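Can a Robot Tidy the Workbench Yet?

Robots can build cars and move boxes around a warehouse all night. So why do people still have to put their own tools away?
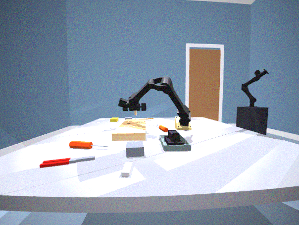

Think about the last time you cleaned up after making something. You picked up the scissors, the glue and the scraps, and you put each one where it goes. It was probably boring. For a robot, it is one of the hardest jobs there is.

Factory robots are good at doing the same thing again and again. Suppose a robot arm has to lift a metal part from one spot and set it down in another. If the part is always in the same place, the arm can do that 100 times without a mistake. The people who set up the robot have told it exactly where to go.

A messy table is different. Things get left wherever somebody put them down. A screwdriver might be pointing left today and right tomorrow. The robot has to look first, then work out what each thing is, and then decide how to pick it up.

Why picking things up is hard

Try this. Pick up a pencil, then a block, then a pair of pliers. Your hand changed shape each time, and you didn't have to think about it. Your fingers also felt how heavy each thing was and whether it was slipping.

Many robot arms have a gripper instead of a hand. A simple gripper has two fingers that open and close. It can hold a block well, because a block has flat sides. A screwdriver is harder. The handle is thick, the metal part is thin, and the whole thing can roll or swing when it is lifted. Pliers have two handles that can move apart.

Thin, flat things are harder still. If something lies flat on the table, there is not much for a gripper to hold on to. You would use a fingernail, or slide the thing to the edge of the table. Robots can learn tricks like these, but each trick takes a lot of practice.

Practicing in a pretend room

Robots often practice inside a computer. Engineers make a pretend room with a pretend table and a pretend robot, and let the robot try. This is called simulation. It works a bit like a video game, except that the computer also tries to get the weights and the bumps right.

In simulation, nothing real gets broken. If the robot knocks a block off the table, the computer puts it back and the robot tries again. The computer can also change the color of the walls or move the lights. That helps the robot learn that a screwdriver is still a screwdriver when there is a bright patch of sun beside it.

The trouble comes later, when the robot has to work in a real room. Real tables are sticky or bumpy. Real tools get greasy. A robot that does well in the computer may drop things at first in real life — and then the engineers have to find out why.

A test at a repair shop

A bicycle repair shop in Dromley tried out a robot arm called Stiltari last January. Its job was to put 13 tools into a tray at the end of each day. On a good day it put away all 13. On a bad day it managed 7 and stopped, and a person had to finish. It was also slow. A person could clear the bench before the robot had put away its third tool.

The shop kept it for one job, sorting blocks and spare parts overnight, when speed doesn't matter.

So, can they do it?

Some of it. Robots can already pick up many things they have practiced with, if the table is not too crowded. They have more trouble with piles, with soft things like rags, and with anything they have never seen before.

They are also not very good at knowing what "tidy" means. You know that a half-built model should be left alone and a scrap of wood can go in the bin. A robot has to be told, or shown many times.

For now, the tools on your table are still your job.

Words to know

Gripper: the part at the end of a robot arm that holds things.

Joint: a place where a robot arm can bend or turn, like your elbow.

Simulation: a pretend version of something, made on a computer.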